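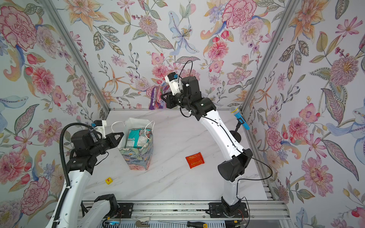

Dullport Gift Bags, Medium, Paper

Hi, and welcome to the page for the bag I sell more of than anything else in the shop. I'm Ehab Sqalli, I cut and glue most of these myself, and I've been asked so many things about them over the counter that I decided to write it all down in one place. Grab a coffee, it got long.

The medium is the one I reach for when I don't know what somebody is going to put in it. A paperback, a candle, a scarf, a jar of jam with a couple of bars of chocolate leaning on it, all of that goes in fine. A wine bottle will go in too, but it sticks out at the top and looks a bit silly, so please get the tall one for wine (it's the same paper and the same price).

What you get

Bags come flat in packs of 4, or in a box of 30 if you have a wedding or a school fair coming up. The box works out cheaper per bag. Tags are in the pack already, tied together with a bit of string, and you can write on them with pretty much any pen. Gel pens take a minute to dry, so don't stack the tags straight away. I've ruined a good few names that way!

The paper

I switched paper in January. The old stock was from a mill that changed its finish, and the new sheets had a slippery feel I really didn't like, and the glue didn't like it either. Now I buy from Todorova, and I'm so much happier. It's a touch heavier, it folds with a nice clean crease, and it doesn't go white along the fold lines the way the old one did. If you bought from me last year and want to match leftovers, write to me before you order. The two batches are close but they aren't the same, and you'll see it if they stand side by side on a table.

Handles

Twisted paper cord, glued on the inside under a folded strip. You can have cotton cord for a little extra. Cotton is softer in the hand and people do comment on it, but I'll be straight with you, the paper cord holds every bit as well and it can go in the recycling with the rest of the bag. With cotton you need to cut the cords off first.

How much will it hold?

I get this one a lot. I don't print a weight on the pack, and I'll tell you how I think about it instead. If you can carry the present comfortably with two fingers, the bag will be fine. If you need your whole hand, put a piece of card in the bottom. If you need both arms, you want a box, and I sell those as well.

Card bases are sold separately in packs of 4. Driss Ait Ali, who runs the bakery two doors down, uses them under his cookie bags and goes through a pile of them every holiday season.

Filling it so it looks good

Tissue first, and more than you think. I take 3 sheets, pinch each one in the middle, and push the pinched end down so the corners stand up. Heavy things go at the bottom and toward the back, small things up front. Snacks are great for filling gaps, by the way. A bag of chips or some candy in a shiny wrapper takes up loads of room, weighs next to nothing, and who doesn't want chips on their birthday? Put those in last so they don't get crushed.

If you're making up a lot of bags at once, open them all before you start. Run a hand down the inside, press the bottom flat, stand them in a row and go along with one thing at a time. It's so much faster than finishing one bag and starting on the next. I made up 60 for a cousin's engagement party like that and still had the evening to myself.

Keeping the spares

Flat, dry, and out of the sun. The plain brown ones don't mind a bit of light but the colored ones fade along whichever edge is showing. I keep mine in the Drunance drawer folder, the one with the elastic, though any big envelope will do the job.

Colors

Brown, cream, brick red and dark green at the moment. Navy sold out and the next lot is on order. I can put your name on the list if you send me a message, and I'll write when it comes in.

Returns

Unopened packs can come back within 30 days. If a handle comes loose, send me a picture of it and I'll mail you a new bag, you don't need to return the old one.

Orders go out the next working day. Local folks can pick up at the shop, just ring the bell if the door is shut, I'm usually in the back with glue on my hands.

Page updated 19 May 2022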